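工单标题:金属料箱底部磨损、有两个孔,木工间零料请求处理
提交日期:2023-12-05
地点:Flesstead 二楼活动室
状态:处理中
优先级:普通

问题说明

您好。我是 Flesstead 活动室的管理员,中文不是我的母语,如果有写得不清楚的地方,请直接问我。

我们的灰色金属料箱是从 Cudside 订购的,用来放积木块。最近我整理的时候发现下面几个问题:

一、箱底的划痕变多了,用手摸的时候有一点粗糙。
二、后面那块斜的金属板,下面的部分颜色变深,用湿布擦不掉。
三、箱底靠前面的地方有两个小圆孔,一个偏左,一个偏右。我不知道这两个孔是原来就有的,还是需要配一个塞子。

积木块一共有两种颜色,深绿色和红褐色。其中绿色的有一块,边缘颜色变浅了,我担心是表面的颜色掉下来,再沾到箱底。

已经做过的检查

第一步,把全部积木块拿出来,用干的软布擦箱底。灰尘擦掉了,但是云一样的污迹还在。

第二步,用温水加少量中性清洁剂,再擦一次,然后用干布擦干。污迹变浅一点,黑色的擦痕没有变化。

第三步,用白色的布用力擦绿色积木块的边缘,擦了大约 3 分钟。白布上没有绿色,所以我想颜色不会沾到箱子上。红褐色的也这样试过,结果相同。

第四步,用直尺量箱子的后壁,高度是 185 毫米,和订单上写的一样。四面的壁没有变形,放在地毯上也不摇晃。
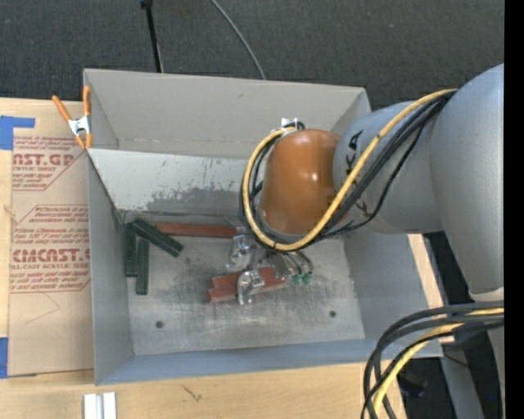
附件1:料箱内部,绿色块在左后角,箱底可见划痕和前侧两个孔。

Cudside 支持的回复

您好,感谢您写得这么详细。我们看了附件,回答如下。

箱底的两个圆孔是出厂时就有的,用来排水,不需要塞子。如果您放的东西很小,可以在箱底铺一张 Renum 垫片,孔会被盖住。

箱底是裸金属,没有涂层,所以使用以后出现划痕是正常的,不影响强度。斜板下面变深的部分,我们判断是长期摩擦造成的磨损。请不要用钢丝球,也不要用含氯的清洁剂。可以试一试 Perron 金属擦拭膏,先在角落里擦一小块,确认没有问题再擦别的地方。

积木块边缘变浅,应该是互相碰撞引起的,建议您不要从高处倒进箱子里。

我的再次回复

谢谢您的说明,孔的问题我明白了。

我按照您的建议,在箱底的角落试了 Perron 擦拭膏。等了 9 分钟以后用干布擦掉,那一小块比旁边亮,没有新的划痕。但是斜板上面的竖划痕还在,我觉得可以接受,不需要换箱子。

还有两个小问题想确认:

1. Renum 垫片可以自己剪吗?我们的箱子左壁越往下越窄,右壁是向外斜的,直接放标准尺寸可能会不平。
2. 垫片是否可以用水洗?孩子们有时候手上有颜料。

另外,标题里我写了“木工间零料”,这是我写错了,那是另外一张工单的内容,请不要处理这个部分。对不起给您添麻烦。

Cudside 支持的回复

没有关系,标题我们会在系统里修改。

垫片可以用普通剪刀剪。请先用纸做一个样子,放进箱底比一比,四边各留 3 毫米,这样垫片不会翘起来。水洗也可以,水温不要太高,洗完平放晾干,不要折叠。

垫片目前缺货,预计 January(一月)补货。我们已经为您登记了一张,到货以后会在本工单里通知。

我的再次回复

好的,我等一月的通知。在这以前,我先在箱底铺一层厚纸,积木块轻轻地放进去,绿色和红褐色的分开放两边。擦拭膏剩下的部分我会慢慢用在箱底别的地方,斜板先不擦。

本工单请先不要关闭,等垫片收到并且试过尺寸以后,我再来写结果。

状态更新:等待补货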